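Notebook, packing floor, January

Kullbridge side, cell by the window

Started the morning with coffee and the old clipboard, because I promised everybody on the floor I would write this up properly and not just mutter about it in the break room. We are now far enough into the arm trial that people ask me every day how it is going, and I keep giving a different answer depending on how the last hour went. So this is the long answer, for me and for whoever picks up the notebook after me.

For anyone reading from the Roltarberg building: we pack mixed household orders by hand over here. Small stuff, a lot of cans, some boxes and pouches. The job the arm is learning is the basket job, the one where you stand at the bench with a plastic basket and move items in and out all shift long. It is the job people rotate off as fast as the schedule allows. My own wrists remember it from when I did it full time, and I still rub the right one when it rains.

What I did today

Ran the can routine in blocks of 30 picks, with a break between blocks to look things over and jot down the misses. I kept the speed setting where it was last time. I know there are people who want to see it go faster (I do too!) but every time we bump the speed we lose track of which change caused what, and then we spend an afternoon arguing at the whiteboard.

First block had 5 misses. Second block had 7, and I was grumpy about that until I noticed I had nudged the basket over while wiping down the bench. Moved it back to the tape mark, ran a third block, 6 misses. So the basket position matters a little, maybe, and the rest is the cans. I would not hang anything on these numbers. It is one morning.

Most of the misses were the same kind. The fingers close a touch too high, the can tips, and the arm carries on as if all is well. A person feels that tip right away and fixes it without even thinking about it. I spent a good while at the bench just picking up cans myself with my eyes shut, trying to work out what my hand was doing, and I got some looks for it.

The wrist camera has been the most useful thing for sorting this out. You get the can, the handle and the fingers all in one view, and you can see how much of a lean the can has while it is up in the air.
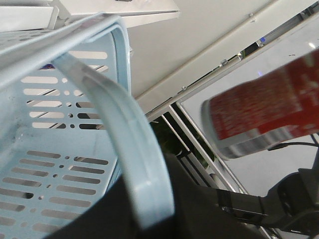
Handle trouble

The handle on the light blue basket needs its own heading, I am sorry to say. It arcs right out over the space where we want to work, and on the wrist view it takes up a surprising amount of room. When we pack by hand we push it aside with the back of a hand and never think about it again. The arm has to be told. For now I am laying the handle over to the far side before each block, and that is fine for a trial and no good at all for a real shift.

Options as I see them tonight:

- Take the handle off. Easy, but then whoever carries the basket to the cart has to grip it by the rim, and it is a long walk to the cart.
- A clip to hold the handle down. Jenkins (the small parts bin, not the server) has some spring clips that might do. Try these first.
- Teach the arm to come in from the other side. Probably the right answer, and the slowest one.

I am leaning toward the clips. The folks who carry the baskets ought to get a say before anyone touches a handle, and I have left a note on their board asking.

How people are taking it

Mixed, and I want that written down fairly. The ones with sore hands are all for it. A couple of the newer folks are worried about hours, and I told them what I was told, that nobody's hours are changing during the trial and that the basket rotation gets swapped for inspection and restocking. I also told them I do not know what comes after the trial. I would rather say that than make something up and have it come back on all of us in the spring.

One thing I had not expected is how much it has changed the talk at the bench. We used to chat right across the basket while we worked. With the arm going, the person minding it stands back and watches, and it gets pretty lonely over there. I have asked if we can turn the inspection table so the two stations face each other. It costs us nothing but a bit of floor tape and a strong back.

The other change is that the good packers have turned into teachers, a bit by accident. They see a bad grip coming well before I do. I have started writing down what they call out, in their words, on the yellow pages at the back of this book. Please keep adding to those. "Too greedy" is my favorite so far, for when the fingers reach past the can.

For next time

Try the clips. Lower the grip point a hair and run the same blocks again, with nothing else changed. Fresh tape for the basket mark, the old one is curling. Ask Alley if they ever got their restock cart to fit between the benches, we will need the same trick if the table gets turned. And bring a cushion for the stool, my goodness.

5 comments · 6 shares

Recent entries
Floor tape colors, what we agreed on
Notes from the Roltarberg visit
Alley: restock cart, second try
Rotation schedule and sore wrists
Jenkins bin cleanout, what went where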